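Linen Week, in Pictures

Last updated July 14, 2024
4 min read
Print this page | E-mail this page

Every summer I swear I'm going to deal with the linen closet, and every summer I shut the door on it and go outside. Not this year! This year I pulled the whole thing out into the hallway, shelf by shelf, and then lived with piles of sheets on the floor until I'd sorted, mended, washed and folded my way back to a clear path to the bathroom. I took pictures as I went, mostly to keep myself going.

First, some background for anyone new. I keep house in the upstairs half of an old two-family place on Gunby Street, and the closet came with the apartment -- deep, dark, and with shelves set so far apart that anything you stack on them leans and then falls over. The last time I cleared it was in February two years back, when a pipe dripped through the ceiling, and that wasn't so much a clearing as an evacuation. Things went back in damp-ish heaps and stayed that way.

What I found, in no special order: three fitted sheets for a bed we no longer own, my grandmother's tea towels (still good, still starchy), a tablecloth with a candle wax stain that I had completely forgotten was my fault, and more pillowcases than any household has heads. I don't buy pillowcases. They must come in with the sheets and then outlive them.

I made a pile to keep, a pile to mend and a pile for the animal shelter, which takes old towels and is always glad to get them. The mending pile was mostly hems. If you've never redone a pillowcase hem, it's about the friendliest sewing job there is: one straight line, plain thread, and you can do it with the radio on. I used the cotton thread from Vemen, the little shop next to the bakery, and it matched better than I expected. My machine was in a mood, so I did two of them by hand on the back steps and got a sunburned knee for my trouble.

Then the ironing. I know, I know. Half of you don't iron anything and you seem perfectly happy. I like a pressed pillowcase, though, and I especially like the smell of it, and it was a good excuse to listen to an entire audiobook about lighthouses.

Folding is the part I get the most mail about, so a few words on that before the picture. My neighbor Austra Sakalauskas taught me her way, which she learned working summers in a hotel laundry, and I've stuck with it ever since. You lay the piece flat, you find your corners, and you do not go on to the next fold until the corners are where you want them. She'd tap the table if I rushed. Long side to long side first, then thirds, then half again, with the folded edge facing out so the shelf looks tidy. For anything with a drawstring or a zipper (laundry bags, cushion covers), tuck the hardware inside so it doesn't catch on whatever gets stacked above it. I'm still not as fast as Austra, who can do a fitted sheet while telling you a story about her sister.

I fold on a table in the spare room and never on the bed. The bed is too soft and too low, and my back complains by the second stack. Something firm at hip height makes all the difference, and a cover with a bit of pattern cheers the job up no end. I'm a sucker for roses. 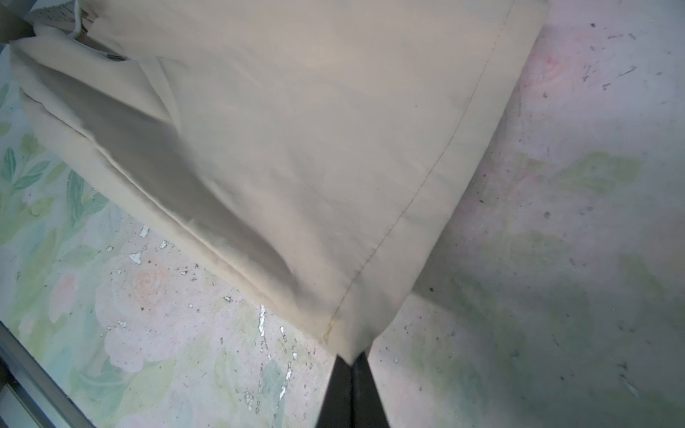 Plain beige against the roses. I do love a straight seam, and a pointy corner too!

I've ended up with a whole shelf of beige, by the way, and I'm not sorry. White shows everything and the dark ones fade in stripes where the sun comes through the hall window. Beige just sits there looking calm.

A few of you asked about shelf dividers. I got a set of wire ones from Cheng Home & Hardware and they slide right over the shelf edge, no screws. They wobble a little if the stack is short, so I put the thick towels there and the sheets where the dividers only have to keep things honest. The cedar blocks are from Fedar, and yes, you do have to sand them now and then to bring the smell back -- I forgot for a whole year and thought they'd died.

Still to do: the wax stain (brown paper and a warm iron, wish me luck), the shelter drop-off, and one quilt that doesn't fit on any shelf I own. If you've got a good home for a bulky quilt in a small apartment, write and tell me. Under the bed is already taken.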